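Cleaning out an old desktop PC: which tips are worth your time

Filed under Workshop, Tilton Household Notes

Every few months somebody tells me that an old computer will "run like new" after a good clean. It won't. It may run cooler and quieter, and if the fan has been roaring that could be reason enough. But most of the advice that gets passed round is padding, and some of it is there to sell you a kit.

Take the Pernetti cleaning set, 12 pieces in a zip pouch. I used two of them. The brushes shed, the tiny dustpan is a joke, and the cloth is a cloth. A clean one-inch paintbrush does the same job.

What I'd do before touching anything:

Shut down, switch off at the wall, pull the mains lead and hold the power button in for a few seconds. Lay the tower on its side with the open side up. People will tell you to work with it standing, and those people have never dropped a screw behind a graphics card.

Touch bare metal on the case before you reach in. The wrist strap sellers won't thank me for that, but I've never owned one. If you have a nylon carpet, buy the strap.

Take a photo of the cables before you unplug any. I used to draw a diagram. It was a bad diagram.

Dust comes out with a brush and a can of air, in short bursts. Hold the fan blades still with a finger while you do it. Keep the vacuum for the floor afterwards.
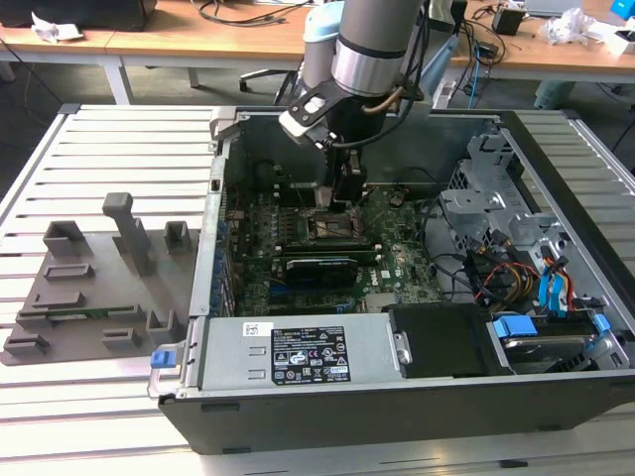
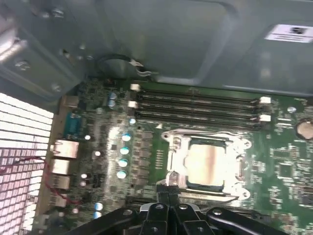 Thermal paste is where the tall tales really start. The Willarier tube claims to hold good for years, and the shop will happily sell you another every spring. I don't believe in yearly repasting. If the temperatures are fine, leave the cooler on. Once it's off, though, you do have to clean up and start again, and a processor with brownish streaks across the middle like the one in the close-up needs a proper wipe before anything new goes on. Isopropyl alcohol and a lint-free cloth will do it. Leave the processor clamped in its bracket while you wipe, put the alcohol on the cloth and go gently, so that nothing runs over the sides. Kitchen roll leaves fluff. Nail varnish remover is a terrible idea, however often you see it suggested.

How much new paste? A blob the size of a small pea in the middle. I've read a page of 700 words on spreading patterns and came away none the wiser. The cooler squashes it flat anyway.

Memory slots: a puff of air along each one and leave it. The old trick of rubbing the contacts on the memory sticks with a pencil eraser does work on dull ones, but you get crumbs, so do it well away from the case.

Power supply: blow through the grille and stop there. Do not open it, even unplugged. This is the one warning on the page I would put in capitals if I liked capitals.

Screws go in an egg box, one hollow for each stage. The magnetic tray from Shaikh is nicer to look at – and costs more than the screws, the eggs and the box together.

Before the side panel goes back on, check that no cable is resting against a fan. Then plug in and listen. A scraping noise means you missed one.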